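Flistotum 815 Bench Cell

Product ref. 3057
Supplied and supported by Dolletti
Page last revised 22 Nov 2025

The Flistotum 815 is a single-arm bench cell for light, repeated handling work. It is intended for sites where people and machine share a room, and it is supplied with the arm, the gripper, the controller and a set of training papers for staff.

The cell has been in daily use at the Moynihan works in Dollthorpe since February. Staff there formerly spent whole shifts picking and placing small parts by hand. They now set up the cell, check its output and deal with the parts it rejects. Shift leaders were given 20 hours of instruction before the first run, and bench staff were consulted on where the stop button should be fixed.

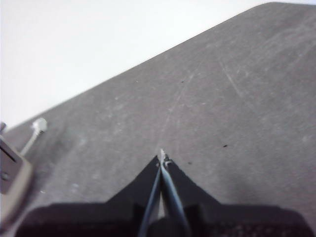
Changes of duty should be agreed with staff before the cell is installed. Dolletti advises that each bench have a named person in charge of it for the shift, with authority to halt work without asking. Care of the bench forms part of that duty: small dark specks on a grey top, such as those near the fingertips, are to be cleared before a run begins, and scratches noted in the bench log. Cables lying across the top — a white one with its plug on the surface, for instance — are to be checked at the same time.

Power supply: single phase
Service interval: 90 days
Spare fingers: sold in pairs
Staff training: included for the first site, charged thereafter

Enquiries about hire terms should be sent to the Dolletti sales office.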